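Bedding and Soft Furnishings Renewal, Tondurley House
Progress report to the Markora Fund
Reporting period ending October

1. Purpose of the grant

The Markora Fund awarded support to Tondurley House for the renewal of bedding and soft furnishings in its family accommodation. The house has 28 bedrooms, used by families staying for periods of a few nights to several months. The grant covers mattress covers, pillows, sheets and laundering, together with staff time for sorting what is already in the rooms.

2. Work completed in this period

All bedrooms on the Alarcón wing have now been surveyed. Each bed was stripped to the mattress cover and its contents were sorted into items to keep, items to launder and items to withdraw. In total, 249 pieces were entered in the linen register, including pillows, cushions, sheets, throws and padded toys.

Quilted mattress covers were found to be in better condition than expected when the application was written, and most will stay in use. Pillows were the weakest category. Many had lost their filling at one end, and pillowcases had been washed so often that sets no longer matched. Cushions bought as sets were kept together wherever possible, including the blue ones with taupe bands.

Soft toys and lace-trimmed pieces were treated separately. Several of these have been in the house for years, and residents regard them as part of the rooms. They have been listed in the register but will be withdrawn only if they cannot be cleaned safely.

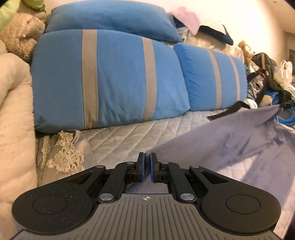

One resident wrote in the comment book that the children settle faster when the bed has more on it than a pillow and a sheet, and asked that the toys come back from the laundry to the same room they left. The request has been adopted. Laundry bags now carry the room number, and toys travel in a separate bag.

3. Purchasing

An order for 300 pillowcases and sheets has been placed with Grostberg. The first part has been delivered and is stored in the linen room on the ground floor. The remainder is expected before the next report. Plain colors were chosen so that replacements can be matched in later years.

4. Difficulties

Work on the upper floor started late. Rooms can be surveyed only between stays, and occupancy was high throughout the period. In 2 rooms the survey had to be repeated after furniture was moved.

5. Next period

The survey of the upper floor will be completed and the remaining laundering carried out. Worn pillows will be replaced room by room as families leave. No change to the approved budget is requested. A copy of the linen register will be attached to the final report.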